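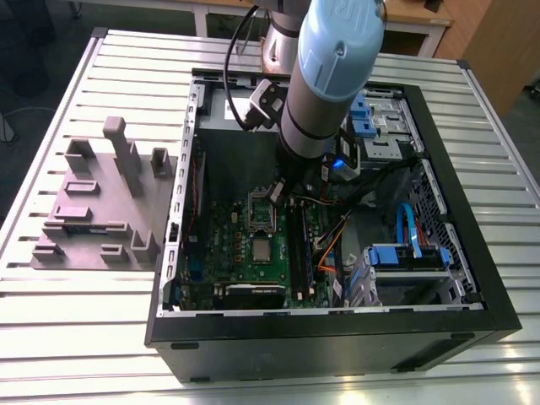 Filed under: Workshop > Bench tips > Recording and demos

Tips for recording PC build demos with the arms

Written up quick between runs, so excuse the state of it. Mostly for whoever takes the bench over in July, but the Wundura crew asked for a copy as well so I've tried to spell things out. The job is processor into socket, over and over, driven by hand, every go saved so the model has something to learn from. None of it's hard. It's just easy to record a whole morning of rubbish and not notice til you play it back.

Before you turn anything on

Case on its side, panel off, opening up. Put the side panel somewhere else altogether, a different room if you like. Leaning on the bench leg it WILL go over when you walk past.

Mark where the case goes. Pencil on masking tape at the corners, done. You'll want to shift it on purpose between batches (more on that further down) and you can't do that properly if you don't know where it started.

Slatted benches are great for bolting to and terrible for small screws. Anything that drops goes in a slot. Magnet on a stick, keep it in the top drawer and PUT IT BACK. A strip of tape over the slots nearest the case helps too, though it lifts after a week.

Touch bare metal on the chassis before you handle boards or memory. Wrist strap if you've got one. Old board or not, a dead one with bent pins is no good to anybody.

Tuck the loose wires. Not all of them! A real case is a mess and the model needs to see some mess. But nothing hanging over the socket, and nothing the gripper can hook on the way out. I use the soft velcro ties, the thin plastic ones leave a sharp end when you snip them.

Check the arm's own cable as well. Run the wrist right round both ways, slow, and watch the loop. If it goes tight at either end, sort it out now. Halfway through a take is a bad time to learn it's a hand too short.

Fixture plate

Print it in something dull. Ours is matte grey and reads fine under the bench lights. The shiny filament gave us hot spots on every edge and we chucked that plate.

Leave a bit of slop in the holders. A holder that grips the part tight means the arm lifts the whole plate, or yanks, and then you've taught it to yank. Sand the lip, try it with your fingers, sand again.

Bolt it or clamp it. Double-sided tape held for one morning.

Blow the dust out of the holders before the first take. A paintbrush does it, a cheap soft one.

If a holder cracks mid-session don't swap in a plate with a different layout and carry on in the same batch. Stop, start a new folder, say so in the notes.

Driving

Warm up. Three or four goes not recorded, just to get your hands in. My first takes of the day are always jerky and I've stopped pretending otherwise.

Slow on the way down into the case, steady on the way across. Don't creep the whole way though, a take that's all creeping teaches creeping. Long pauses are worse. If you need to think, think before you press record.

Come straight down over the socket. Coming in at an angle works by hand because you can feel it, the arm can't.

Line up, stop for a beat, then go. The little stop is useful, it shows up in the joint data as a clear spot to split the take later.

Never push a processor that isn't sitting right. Lift, shift, lower again. And keep the take! A clean recovery is worth having. What you bin is the one where you shoved it.

Look where the model will look. If you lean over and peer into the case to see the pins, you're using something it hasn't got. Drive off the monitors. Hard for the first hour, then fine.

Both arms parked at the start, both parked at the end. Same pose. The parked pose is on the laminated card by the stop button. If one arm's not in use it still gets parked, don't leave it drooping wherever it finished.

Hand near the stop button. Always, even on the boring ones.

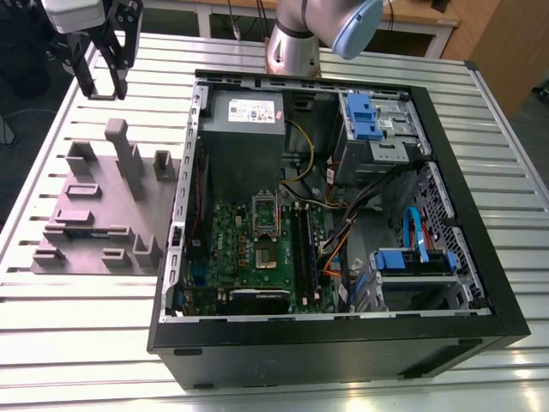
Bracket up, fixture plate to the left, arms clear of the case.

Resetting between takes

Resetting is where the time goes so get it smooth. Two people is heaps better than one - one drives, one resets, swap when the driver starts sighing. Gayan Roy and I did a run that way and got 98 takes saved before we packed up, 18 of those binned on review. On my own I don't get near it.

Same reset order every time:

- arms parked, recording stopped (check the light on the screen, not your memory)
- part back in its holder, right way round
- retention bracket back where the take starts
- cables back roughly how they were
- hands out
- say "clear" out loud

Say it even if you're by yourself. You'll feel daft for a bit.

Hands out of shot before record goes on. We lost a batch to this once, a sleeve in the corner at the start of every take, and the model got very fond of sleeves.

Look at the gold corner mark when you put the processor back. Wrong way round in the holder means a wrong way round take and you might not pick it until playback.

Wipe the gripper fingers every so often. Lint-free cloth, bit of isopropyl. Skin grease off the parts builds up and then things start slipping and you blame the driving.

If you're using thermal paste for anything in the room, don't. Other bench. It gets on everything.

Mixing it up

First batch, change nothing. Get a decent pile of plain good takes before you get clever.

After that one change at a time. Nudge the case a finger width. Then turn it a touch. Then blinds up, then blinds down. Write which in the notes. If you move the case and change the lights and swap drivers all in one go and it comes out bad you've got no idea which did it.

Change the cables between batches. Push the drive cable over, let a power lead sit lower. Old cases are good for this, they come with their own tangle.

Start poses too, a little. Parked is parked but the Khan lads vary the first move from there and I reckon theirs trains better. Haven't tested it properly.

Diferent drivers are good. Different drivers who've never been shown the reset order are not.

Lights and cameras

Turn off auto exposure. Turn off auto focus. Turn off auto everything. A silver processor lid swings past and the whole picture goes dark for a second, drives you mad.

Tape the camera mounts once they're set, and put a pen line across the joint so you can see at a glance if it's crept. Check the line at morning tea and after lunch.

Matte board over anything that glares. Cereal box turned inside out is plenty good enough.

Clean the lenses. I know. But do it.

Naming and notes

Folder per batch. Batch name is bench, task, then a letter. Not "final". Not "final new".

One line per batch in the notes, written at the time. What's changed, who drove, anything odd. "Bracket stiff today" is a perfectly good note and saved us an hour at Clallgate when the takes all looked slow at the same spot.

Tag the takes straight after, while you still remember: good, recovered, bin. Just the three. We had nine tags at one stage and no two people used them the same way.

Write the task line how a person would say it. "Put the processor in the socket." Same wording every time for the same job, don't get creative. If the job changes, say memory rather than processor, that's a new line and a new folder.

Play back every tenth take or so at full speed, all the camera views. Not just the last frame. I've had a view freeze and go on saving the same picture quite happily.

Copy off at lunch AND at knock-off. Drive fills up faster than you think, and when it's full the recorder doesn't stop, it just writes short files. Ask me how I know. Short files look ok in the list til you check the sizes, so check the sizes.

When to stop

When you're getting sloppy. Mine's 2 hours, then a proper break with a cuppa away from the bench. Tired takes look alright at the time and awful the next morning.

When the socket looks tired. Get a torch and look across the pins from low down, they should all line up. One out of line and that board's retired, stick it in the practise box.

When anything smells warm.

Odds and ends

Trays for screws, one per case. Muffin tin works.

Keep a spare case the same model if you can get one off the tip shop or wherever. Sastis had 2 going for nothing and I should've grabbed both.

Label the practice parts with a paint pen on the underside, not the top. The cameras see the top.

Don't tidy the background halfway through a batch. Cupboard door open at the start, it stays open. If someone needs something out of it, wait til the batch is done.

Kneepads. For the magnet thing.

Still to write up: memory sticks (the clips are a pain, both ends want holding) and plugging in drive cables, which I can't do reliably by hand control yet. If you've got a good way of holding the flat connector drop me a line, gripper tape hasn't done it.

Back to top | Contact the workshop | More bench tips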